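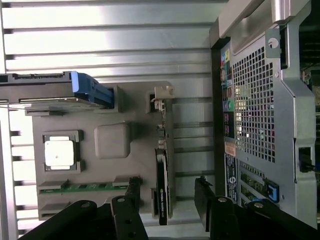
Inside the Old Tower Workstation

Welcome to the first page of our winter cleaning gallery! Malte Brandes and I have been meaning to sort through the computer shelf at the Vadau workshop ever since August, and this big silver tower was the one we both wanted to open first (it's heavy, and I was glad of that carrying handle along the edge of the case). If you only know computers from the outside, have a good long look, there's plenty in there to enjoy.

My own favorite is the bright blue drive carrier handle, with its little ridges for your fingers. Malte likes the big gray shroud better, and I do see his point, because it covers up so much of the motherboard and makes the whole inside look tidy. The green board with the dark chips is memory, held by a gray latch at either end. Press both latches outward, gently please, before you take hold of it.

The black card is an NVIDIA graphics card, one of the low-profile kind, and the beige clip belongs to the slot area where cards are held in place. There are empty expansion slots beside it, so we may try one of the spare cards from the Teuber box, if I can remember which cupboard I put it in!

We're leaving the white cover on the processor socket for now. The tower goes down as number 36 in our shelf book, and anyone who would like to come and help with the next one is very welcome, just bring your own screwdriver and a warm sweater.

Frauke Eichhorn

Last updated: February 4, 2022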